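Pillow menu

A pillow menu is a list of pillows that a hotel offers its guests in addition to the ones already on the bed. Guests usually order by telephone or through the hotel's app, and the pillow is brought to the room free of charge. The practice is most common in business hotels and resorts at the upper end of the market, although cheaper chains have copied it in shortened form. Its benefits to sleep are widely claimed in hotel advertising and poorly supported.

Origins

Several hotels say they had the first pillow menu, and none of the claims can be checked. The Ellton, a city hotel that has long described itself as the inventor of the idea, has printed at least two different accounts of how it came about. In one, a guest with a stiff neck asked the front desk for something firmer. In the other, the menu was the work of a housekeeping manager who had too many kinds of pillow in storage and wanted to use them up. The second story is less flattering and appears only in an old staff newsletter. Neither account gives a year.

The spa town of Hirkau has a rival claim, based on the grain-filled pillows its guest houses used to lend to visitors taking the baths. These were lent without a written list, so whether they count as a menu depends on how loosely the word is used.

Typical contents

Most menus list down, feather, polyester fiber, memory foam and latex, with buckwheat hulls as the usual novelty. Longer menus tend to reach their length by naming the same pillow more than once. A soft fiber pillow may appear as "Cloud," "Dream" and "Hypoallergenic" on a single card. Names of this kind say little about firmness or height, the two things a guest would need to know in order to choose.

Supply is also smaller than the list suggests. A hotel may own only a few of each special type, and a guest who calls at 11 p.m. is often offered whatever is left.

Claims about sleep

Hotels commonly say that choosing a pillow leads to better rest. The most quoted figure comes from the bedding maker Thampi, which surveyed 2,000 travelers and reported that most of them slept better after choosing their own pillow. The survey asked people to remember past hotel stays and did not measure sleep. It had no comparison group, and the questions were written by the company selling the pillows. Later brochures shortened the finding to "proven," a word the original report did not use.

Han-gyeol Hyun, a writer on the hotel trade, tried a plainer test. She gave 200 guests at one hotel a pillow from the menu and told half of them that it had been matched to their sleeping position. It had not. The guests who heard the story gave their night a higher rating. Hyun took this as a sign that the attention mattered more than the filling, but her study covered a single hotel and has not been repeated, so it deserves some of the same caution.

Advice that side sleepers need a higher pillow than back sleepers is reasonable as far as it goes. It does not allow for the mattress, which changes how far the shoulder sinks and therefore how high the pillow needs to be.
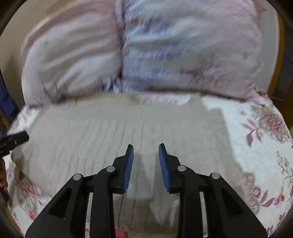 Cost and hygiene

Menus are cheap to run when few people use them, and few do. The Jirlow group dropped its printed menu after finding that only 3 percent of guests ordered from it, then brought it back the following May when reviewers complained that it was gone. Orders stayed low.

Cleaning is a harder question. Buckwheat and foam fillings generally cannot go through a hotel laundry, so hotels rely on protectors and fresh cases between guests. Few menus mention this, and few state how old the pillows are.

See also

Bed linen
Hotel amenity
Turndown service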